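Chapter 4
When the Gripper Says Yes

The fault that opens this chapter hurt no one, and for most of July no one believed in it. At Clullusham, a packing line reported 77 good picks in a row. Aníbal Lozano, who had to sign the log, checked the bin and found 29 parts missing. The software had counted a closed jaw as a held part. The vendor, Leinonen, called this a rare event. Readers should be slow to accept that phrase from anyone selling a machine.
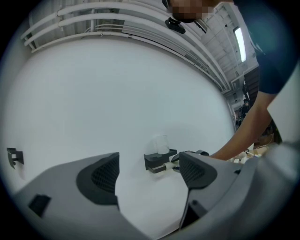 A grip signal tells you that the fingers stopped moving. It does not tell you what stopped them. Light, smooth items are the worst case - think of the small frosted cup resting on its dark bracket, just past the gap between the two mesh-padded fingers. A jaw can close beside such a thing, or nudge it, and a careless program will log either one as a success. People with their hands in the work area make the signal harder still to trust.

The usual cure is a second sensor. The Titska report tried this and still found 15 false grips in one shift. We will ask why before we recommend it.
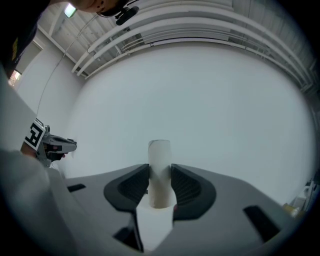
Figure 4.2 A white cylinder upright between two black finger pads. What would a closed-jaw signal prove?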